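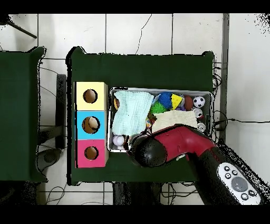 Toy Tray Puts Four Grippers Through Their Paces

A small automation lab at Plakimmont has spent the past few weeks finding out how well robot hands cope with the contents of a toy box, and the first results are in. Four grippers went up against the same metal tray of balls, toys and crumpled cloth, all bolted in turn to the same arm, and the gap between the best and the worst was bigger than anyone on the team had guessed.

"We had a bet going, and I lost it badly," said Yolandi Mtshali, who runs the lab. "I was sure the one with the widest opening would walk away with it. It came third!"

Each gripper got 200 tries at picking something up and setting it down next to the tray. A try counted only if the object was lifted clear and held until it was let go on purpose. Squeezing a ball until it shot across the room did not count, though it did get a round of applause the first time.

The mix of objects is what makes the test so much fun to follow. A baseball is hard and smooth apart from its stitching. A spiky sensory ball gives a finger plenty of places to catch, but it touches only at the tips of the spikes. A toy football is easy from the side and miserable from the ends. Then there is a wedge of toy cheese, holes and all, which Mtshali says caused more arguments than everything else in the tray put together.

Cloth makes it harder again. Muslin bunches up under the fingers, and anything half hidden beneath a fold has to be found before it can be grabbed. The team left the fabric in for every round and mixed the tray up after each 11 tries.

The top score went to a two-finger model from Honico with soft, rounded tips, which managed 171 clean lifts. The lab's older Siltell gripper was next with 158. That one has been on the shelf for years, and Lungile Sithole, who wrote the control software, was delighted to see it do so well.

"It's slow and it's heavy," Sithole said. "But it closes the same way every single time, and that counts for a lot when you're going after a small ball in a corner."

Third place went to the wide-opening gripper, on 140. A stiff-fingered design finished last with 96, losing most of its points on the smooth, round things. It was, however, the best of the lot at pulling cloth -- it pinched a fold cleanly where the softer tips tended to slide over the top.

Sithole also tried out two controllers, one that sets how far the fingers close and one that sets how hard they push. Switching to the second added 11 lifts for the Honico gripper in a separate run and made almost no difference to the Siltell. The lab would like to know why. Ruan Khumalo, a student who joined in June, has been given the job of going through the logs.

Next up is a camera comparison. So far every round has used the same view from above the table, and the team suspects that a second camera close to the fingers would help with objects tucked against the rim. Moodley, a parts supplier that works with the lab, is making the mounting brackets.

The full table of scores, along with a list of the 323 failed tries sorted by object, by gripper, and by what went wrong, not counting the controller runs or the last-place gripper's rounds on cloth, will be shared once Khumalo has finished checking it. Other labs are welcome to copy the test, and Mtshali hopes they will swap in toys of their own.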